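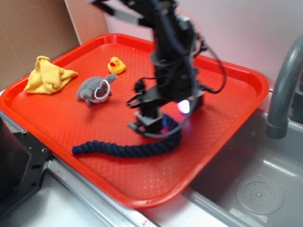 Can visitors try the robot arm themselves at the open day?
Anyone aged 14 or over can have a turn with the hand controller, with one of the team standing next to them. Younger children are welcome to choose what goes in the tray and where it goes.

Kultside Open Day: Gallery

Posted January 30, 2025

Thank you to everyone who came down to Kultside in Nikport for our open day, and thank you as well to those who wrote afterward to ask when the pictures would be up. It has taken me longer than I promised at the door. I wanted to put a few words with them, and once I sit down to write a few words they tend to become a good many, as my family will tell you.

For those who couldn't make it, the day was our chance to show what the Movier group has been doing in the back workshop since October. We opened the doors in the morning, had 50 chairs set out for the talk, and ended up borrowing more from the dance studio upstairs. The demonstrations ran in the kitchen end of the building, where there is a good long counter and plenty of light, and people came and went as they liked.

At the counter

The arm over the orange tray, with the gripper just above the blue braided rope. The duck, the elephant and the yellow cloth are in there with it, and I heard all three of them greeted by name before lunch, though the names changed with every family.

The job was simple to explain, and I think that was a big part of why people stayed so long. Pick one thing up, move it, put it down. Deirdre Brennan ran most of the morning sessions and she has a lovely way of letting people guess first. She would ask which item they thought would be hardest, and almost every grown-up said the elephant. The children mostly said the duck, on the grounds that it would be slippery. Deirdre's own answer was the cloth, and she spent a good while explaining why. A duck is the same shape every time you meet it. A cloth has a different shape each time you drop it, and there is no handle on it anywhere, so the arm has to find a fold worth pinching and then hope that the rest comes along.

The rope got its fair share of attention too. It looks easy, being long and braided, but if you lift it at one end the other end stays where it is, and then you have to decide what you meant by "pick up the rope" in the first place. There was a very cheerful argument about this between two retired gentlemen from the sailing club, who I believe carried on with it out in the parking lot.

The talk

Ruairí Ó Néill gave the afternoon talk, and if you were standing at the back and couldn't hear, I'm sorry — we will have a second speaker next time. He spoke about soft things in general and why they have been left for last. Factories are full of arms that lift hard parts all day long, each one sitting in the same place as the one before. Homes are full of towels, socks, bread, bags and stuffed toys, all of them floppy and none of them where you left them. He kept the slides to 7, which he had promised me beforehand, and he answered questions for nearly as long as he had talked.

The question I liked best came from a girl near the front, who wanted to know whether the arm knows it has dropped something. Ruairí told her that it depends on what you have taught it to check. It can look again, or it can notice that the fingers have closed further than they should have if something was between them. She thought about that for a moment and said her brother should be taught to check as well. Her brother was sitting beside her.

Having a go

The hand controller sessions in the afternoon were the busiest part of the day by a long way. We had planned 14 turns and stopped counting after that, as the line went out past the coats. I had a turn myself, at Deirdre's insistence, and I can report that it is much harder than it looks when she does it. You move your hand and the arm moves too, but you have no feeling in the fingers, so you are judging everything by eye. I chased that duck from one side to the other for what felt like a week. I'm told this is common.

Several parents asked whether the controller sessions would be repeated, and they will. The Abubakari room is being rewired this winter and should give us space for a second counter, so that the little ones can have a place to set up a tray while the older ones are driving.

Thank-yous

To Movier, for giving up a whole day of work and being so patient with all of us. To the bakery, for the rolls, which were gone by noon. To the dance studio, for the chairs (they are all back, and the one with the wobbly leg was wobbly when it came down, I have been assured by both parties). And to everyone who wiped their feet, as it was a filthy morning outside and we had only just done the floors.

If you took pictures of your own and would be happy to see them on this page, please leave them with the front desk at Kultside on a memory stick, with your name on it so that we can get it back to you. If you would like a controller session next time, the sign-up sheet is at the same desk. Please put down the age of anyone who will be driving, and if you have a soft toy you'd like to see in the tray, bring it along and write its name on the tag. We did have one mix-up with two very similar rabbits.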